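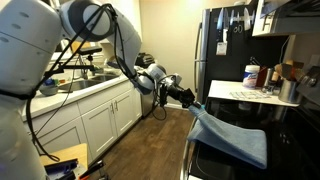 Posted by towelrail_68 on February 17, 2026
Board: Housekeeping & Facilities > Shop talk
Thread: robot on kitchens at our place, whats it doing to your hours

ok so. I clean short stay apartments for Mercombe, 83 units, Birham side mostly. Since May we've had the robot doing kitchen resets in 2 of the buildings. Towel over the front of the cooktop, that kind of thing. Company calls it "assist".

Not here to rant. Want to know from people who have one already: did your hours change? Your job title? Mine went from room attendant to "kitchen lead" and the pay didnt move a cent.

----

grout_and_about wrote:

Laundry side here, Dramudton. We got folding machines first, then an arm. Hours stayed the same on paper. What went was the overlap, used to be two of us on a shift, talking, now one person and the machine. Quiet. I miss the talking more than I thought I would.

Title thing happened to us too. Get the new duties in writing. Seriously

----

mopbucket8 wrote:

gonna disagree with the gloom. My wrists were shot from wringing and folding. Ours does the towels and wipes down counters and I do the beds and the final check. I go home less sore. Slower than me? yes, a lot. Dont care, I'm not the one waiting on it

----

towelrail_68 wrote:

see I AM the one waiting on it. Thats my whole problem. Unit isnt signed off til the kitchen is, and I cant start the floor while its parked between the counters with a cable lying on the boards. So I do bath, bed, come back, still at it. Then the supervisor asks why the unit ran long.

----

grout_and_about wrote:

who's name is on the sign off? yours or the robots

----

towelrail_68 wrote:

mine lol

----

Shiftswap wrote:

Supervisor here, different company (Mangundap), so throw your tomatoes. We had the exact same fight. Ended up splitting the sheet: kitchen gets its own start and end time, attendant only signs for bath, bed, floor. Complaints dropped off. The long units were never the attendants, we just had no way to see it on the old form.

Also reorder the rooms. Kitchen robot goes in first, alone, people start one unit behind it.

----

mopbucket8 wrote:

^ this is what we do, one unit behind. Should of said. Makes all the difference, I never see the thing working

----

grout_and_about wrote:

Fine for a supervisor to say. In my experience "split the sheet" comes right before "well, the attendant part is only so many minutes now, so here's 8 more units". Then you have the same hours and a heavier day. Did your people's unit count go up? real question

----

Shiftswap wrote:

It went up, yes. By 2 a shift. Not going to pretend it didnt. We raised the rate for it after they pushed, and they had to push.

----

grout_and_about wrote:

appreciate the straight answer

----

towelrail_68 wrote:

ok so asking for the split sheet AND the rate in the same meeting, not one then the other. Writing that down.

Other thing, anybody get actual training? I got a laminated card and a phone number. Card says don't reach in while the gripper is moving. Fine. Doesn't say what I do when it stops halfway with a towel in it and a guest due at the door

----

mopbucket8 wrote:

we had half a day, paid. Stop button, who to call, how to take over the room by hand. Ask for that too. And ask whether the stop counts against your time, ours doesnt

----

towelrail_68 wrote:

adding it. meeting is next week, will post what they say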